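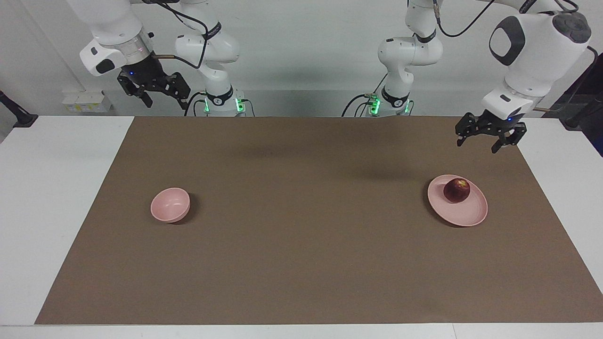
Ingrid Pallister
Contributing writer, Short Fiction

The Night Boat

The ticket office at Skaltness closed at six, but my aunt kept the light on until the night boat was in. She had worked the window for 52 years. When her knees went bad she asked me to come for the winter, and I had no job then, so I came.

The work was easy. People wanted to go to Lenerum or they wanted to come back from it. I took their money, tore the ticket along the dotted line and kept the short half in a tin. At the end of the day I wrote the total in the book. My aunt sat behind me with the heater against her legs and told me when I was being slow.

In November a woman came to the window with a suitcase and asked for a ticket to Kirnulis.

I told her we didn't go there.

"You used to," she said.

I looked at my aunt. She got up, which took her a while, and came to the window.

"That boat stopped," my aunt said.

"When?"

"Before this one was born."

The woman put a ticket on the counter. It was a long half and a short half, still joined. The paper had gone soft and yellow, but the number was clear: 1,479. It was stamped Skaltness to Kirnulis, one way.

"I bought it and didn't use it," she said. "I went home and made supper."

My aunt held it up to the lamp. I thought she would say it had expired, because there was a line on the back about that, and she was strict about the lines on the back. She had once turned a man away over a wet ticket with his own wife waiting on the deck.

"You had a green coat," my aunt said.

"It was my sister's."

"I kept the gate open for you. The captain was angry with me."

The woman nodded. It was raining a little and she hadn't put her hood up. I asked if she wanted to come in, and she said no, she was fine where she was.

My aunt sat down on my stool and opened the drawer where we kept the float. She counted out two bills and some coins and pushed them under the glass.

"That's what you paid," she said.

"I don't want the money."

"It's a refund. I have to give it to you or the book's wrong."

The woman looked at the money for a long time. Then she put it in her pocket, picked up the suitcase and asked what time the night boat went back to Lenerum.

"Nine-forty," I said. "It's late tonight, though."

She bought a ticket with the same bills. I tore it for her. She waited on the bench outside with the suitcase between her feet, and when the boat came in she was the first one up the ramp.

My aunt entered the refund in the book. She wrote the number and the route, and for the reason she wrote "not traveled." Then she told me to switch off the heater and bring the sign in.

I asked her what was at Kirnulis.

"A pier," she said. "Some houses. I never went."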